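Pukus is finally putting in a real weight room

So I got the word this morning, and I've been grinning ever since: the old storage wing at Pukus is going to be a weight room! If you've ever tried to do a deadlift next to somebody's yoga mat, you know why I'm happy.

The new space is 751 square feet, and it opens in April. Themba Mabuza, who runs the front desk and pretty much everything else, walked me through the plans over coffee. Two squat racks along the back wall, a cable station from Faltex by the door, and a row of adjustable benches down the middle. He wanted a third rack, but the layout people at Nkosi talked him out of it (you need room to load the bar without elbowing your neighbor, and I'm with them on that one).

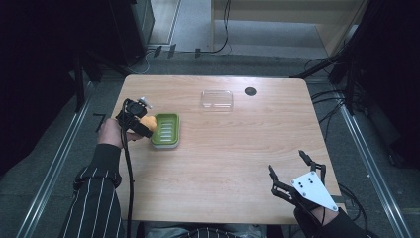
A sponge and a green soap dish on a light wooden table.

The flooring is the part I got nosy about. The crew is laying 423 rubber tiles, thick ones, and the loudest lifting goes in the far corner, away from the spin studio. Anyone who takes the early spin class will be thrilled, me included. There's also a Flamero rowing machine coming, just the one for now, and I already know I'm going to be standing in line for it.

Dues stay the same through the summer. Members who want a one-on-one walkthrough of the new equipment can sign up at the desk, and the first 300 get it free. The room will open at 5:30 in the morning, same as the rest of the building, and close at 11 at night.

One heads-up: the side entrance is shut while the work goes on, so come in through the main doors and leave yourself a few extra minutes to park.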